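Mathebula Linen and Uniform Exchange
Progress report to the Clerkum Fund, second period, to the end of May
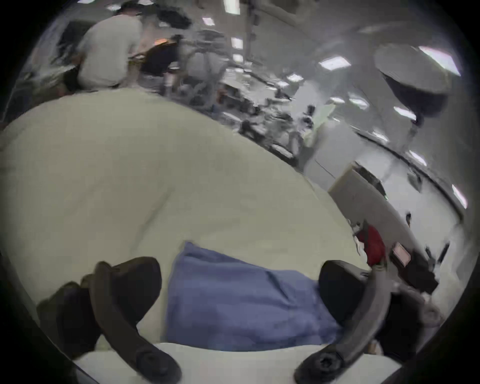 1. Where we are against the plan

The grant pays for a service that collects unwanted household linen and school clothing, sorts and mends it, and passes it on to families referred by schools, health visitors and the housing office. In the first report we said that collection was ahead of plan and sorting was behind. That is still the position, though the gap is smaller.

We took in 2569 items over the period. Bed linen made up the largest part, followed by towels, then school jumpers and trousers. The target for items passed on was 1000 and we reached it in the last days of May. The remainder is either waiting to be mended, in store for the autumn, or has gone for rags. We had hoped to have the rag share down by now, but a hotel clearance in the spring brought in a lot of thin sheeting which was past using.

Referrals from schools are up. Referrals from health visitors are down, which Vidar Hovland puts down to the change of form. The new form asks for bed sizes and several health visitors have told us they do not have that information when they make the referral. We have gone back to the old form for them and will ring the family for sizes.

2. Sorting and mending

The sorting room moved upstairs in the first weeks of the period. We lost working days to the move, and the stairs have made deliveries slower than we allowed for. The hoist quoted for in the application turned out to need work on the landing floor. We have not gone ahead with it. Drivers now leave bags in the ground floor lobby and they are taken up at the start of each shift.

Grading now has 5 categories where it used to have three. The extra two are "mend, simple" and "mend, skilled". Before this, everything that needed a needle went into one pile and the harder jobs sank to the bottom. The skilled pile is still too big. It is mostly fitted sheets with perished elastic and blazers with torn linings.

Both of the mending evenings are running. Numbers were poor before Easter and have been better since the start time moved to 6.30. We bought 2 second-hand overlockers from the equipment line. One is in regular use and the other is waiting for a part.

3. Stock records

The old record was a paper book at the sorting table and a spreadsheet typed up from it later. The two rarely agreed. We have now moved to Flesico, the stock program named in the application, and Valter Midtbø has entered everything on the shelves. Duvet covers and pillowcases are recorded as sets where they match and singly where they do not, which was the cause of most of the old errors.

The one thing Flesico does not do well is reservations. If a family has been promised a double set, the program still shows it as available until it leaves the building. For the moment we put a paper tag on the set. The supplier has told us a change is planned but has given no month for it.

4. Laundry

Laundry is the part of the budget we are most concerned about. Roughly a third of donated bedding arrives needing a full wash, against the small share we assumed. We use the machines at the Iva community centre in the mornings, before the centre's own bookings begin, and the centre has kept its charge the same so far. It has warned us that it may not be able to do so after the summer.

We have asked for prices from a commercial laundry. The rate per kilo was lower than we expected, but there is a minimum load and we would have to transport it ourselves. We will have a firm comparison before the next report.

5. Money

Spending is within the total. Equipment is under budget because of the hoist, and laundry and van fuel are both over. We ask the Fund's permission to move the unspent hoist money to the laundry line. A revised budget is attached as Annex A, with the original alongside it. Staff costs are as forecast.

6. Next period

School clothing will take up most of the summer. We plan to have the jumpers and trousers sized, labelled and on the shelves before the schools break up, so that families can choose before the August rush. Last year we started too late and ran out of the middle sizes while bags were still waiting upstairs.

We will also write to the hotels and guest houses that have donated before, setting out what we can and cannot use. Single fitted sheets, towels of any size and lightweight blankets are always wanted. Pillows are not — we have no way of cleaning them and have to pay to have them taken away.

The floor survey for the landing has been booked. If the cost of the work is reasonable we will come back to the Fund with a separate proposal for the hoist.

Questions on the figures should go to Valter Midtbø, and questions on referrals to Vidar Hovland.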